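Yellow lettering on a sign – how do I make it readable?
Posted in Crafts & Lettering, 15/07/2026

pornlow_paints
I'm making a welcome sign for our block party in August and I'm completely in love with the idea of doing it all in yellow. Sunny, cheerful, summery! The trouble is that when I tried it on white poster board, I could read it fine from my chair and hardly at all from the kitchen doorway. The sign will hang on the fence at the Pornlow end of the street, and people need to read it from their cars. I have a pack of Rusent markers with two yellows in it, one lemony and one closer to gold. Is there a trick, or do I have to give up and use black like everyone else?

Juhl_letters
Don't give up! Yellow is my favorite color to letter with and you can absolutely make it work, you just have to help it along a bit.

Start with the gold one. Lemon yellow is nearly as bright as the white behind it, so your eye has nothing to grab. A warmer yellow reads a lot better, and it still feels like summer.

Then go thick. Much thicker than feels right when your nose is six inches from the board. I draw each letter once, go back over the downstrokes, and then step across the room and look again. Keep the wording short too, so you have space for big letters. I once tried to fit 137 words on a bakery sign and I still cringe when I drive past that place. 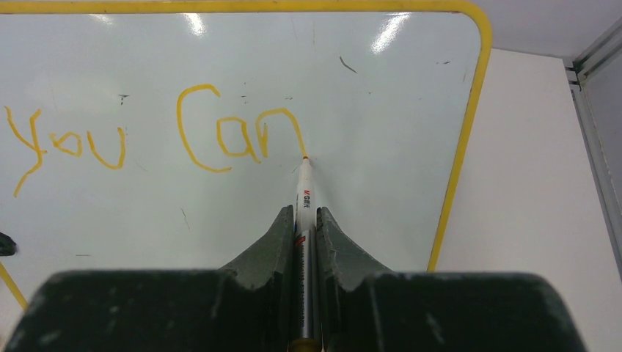
After that comes the outline, and this is the fun part. Let the yellow dry all the way (overnight if it's humid where you are), then run a thin dark line down the right side and along the bottom of every letter. Navy or chocolate brown looks softer than black. It works like a shadow and the whole word just pops! You don't need to go all the way around.

Practice on something you can wipe off first. I must have done my first capital Y 108 times before I liked the tail on it.

bineckstreet
use dark poster board. yellow on navy, done

Juhl_letters
Ha, yes, that works great too – but check the markers first! Regular ones soak right in and vanish on dark board. You'd want paint markers, and probably 3 coats.

pornlow_paints
Thank you both!! I tried the gold with a brown shadow on a scrap piece and I could read it from the mailbox. Going to do the real one this weekend, and I may try the navy board for the lemonade table.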